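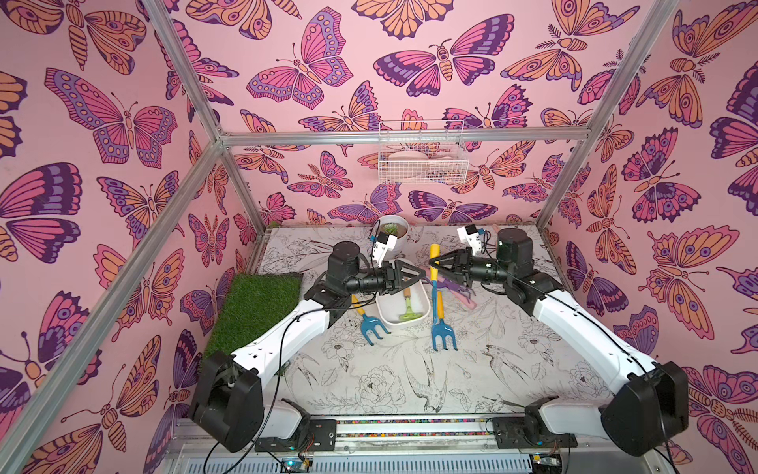 Fig. 1: Both arms over the tray, with the right gripper holding a fork by its handle.

Our group got the job of working out what a second cell would cost, and I got the spreadsheet (I missed the meeting where jobs were handed out, so fair enough). The first cell is the one in the photos. We call it Tirunari, after the project, and the idea is to copy it so two groups can run the garden tool task side by side.

The department gave us 2,573 pounds. I thought that was loads! Then I priced up the arms. Femia sell them as a pair and Gunberg sell them singly, and I went back and forth for a whole week before picking Femia, mostly for the shorter delivery time. If we order by Friday they should be here in October.

The next biggest thing is the two wrist cameras and their mounts. We can print the mounts ourselves, so I only budgeted for filament and screws. I put frame, rail, wiring and boards together on one line at 700 pounds, and that includes the aluminium bars, which Halliday will cut to length if you send them a drawing (send it in millimetres, I learnt that one the slow way).
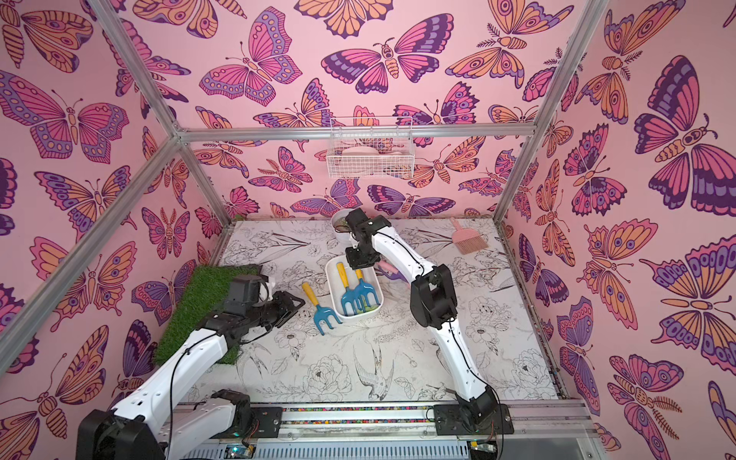

Fig. 2: Left gripper holding a small white object, right gripper over the tray.

Then there's all the cheap stuff, and this is where my first budget fell over. I'd left out the tray, the little tools, the artificial grass, the patterned wall panels and the floor mat. None of it costs much on its own, but I ended up with 9 extra lines on the sheet and had to take the money out of spares. We do want spares, especially gripper fingers, so I've asked if those can come out of next term's money instead.

I'd also like longer cables than the supplier suggests. The arms reach right across the table and I don't want anything pulling tight at full stretch.

Still to do: get the Halliday quote in writing, check whether the Femia price includes VAT, and find out which bench we're allowed to have.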